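Grasped object collides with tray rim in planner, although the transform looks correct

Posted by Geeta Kushwaha in Manipulation and Planning

I have a simulated pick-and-place task in a kitchen set: single arm, parallel gripper, small block to be set down in a serving tray. Planning is done in Nemine, with the scene exported from Histex. The grasp is fine and the lift is fine. The descent into the tray fails in 44 of 50 runs with "start state in collision: attached_object / tray". If I switch off checking between those two bodies, the arm executes the motion and the block ends up inside the tray, so the pose itself must be close to right.

Already tried: shrinking the block's collision box by 5 mm on every side, raising the pre-place pose, reseeding the planner. The tray mesh loads at the correct scale. Collision padding is at the default. What else should I be looking at?

Ourania Katsaros

Check how the tray is represented in the planning scene before you touch the planner again. The Histex exporter writes a convex hull for any mesh without an explicit collision model. The hull of a tray is a solid lump up to the height of the rim, so anything you lower between the walls is in collision by definition. The renderer still draws the original mesh, so you won't notice it by looking at the camera view.

I had the same fault in April with a very similar layout. The pre-place pose was near a corner of the tray, with the block overlapping the back rim in the camera view, and I lost two afternoons to frame offsets that were perfectly correct.

What fixed it:

1. Turn on the collision overlay and look at the tray from the side. If the interior is filled, you have the hull.

2. Replace it with five boxes, one for the floor and four for the walls. Tilt the wall boxes if the sides flare. Ignore the handle cutouts, as the block has no business going through them.

3. Set the pre-place pose over the tray, then run the check on that one state with the block attached. The green block here is just above the tray, near its upper-left corner as the camera sees it.
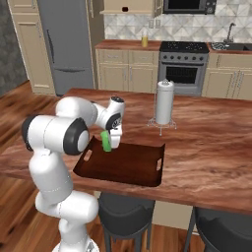

4. Move the goal towards the middle of the tray and plan the descent as a straight Cartesian segment. Keep at least 10 mm between the block and the wall boxes, plus whatever padding you use.

5. Put the checking between block and tray back on. With it off you are hiding the error – and the gripper fingers will find the rim sooner or later.

Dhillon

Have you tried updating? The older exporter had some bugs with meshes. Otherwise just leave that pair disabled, it's only simulation.

Brolthorpe

Agree with Ourania on the hull. One addition: shrinking the block does nothing useful in this case, so restore its full size before you test again. You may also want to allow contact between the block and the tray floor box only, for the last few millimetres, or the final state will be rejected for touching the thing it is meant to rest on. Convex decomposition works too, but on my machine it made checks roughly three times slower than plain boxes.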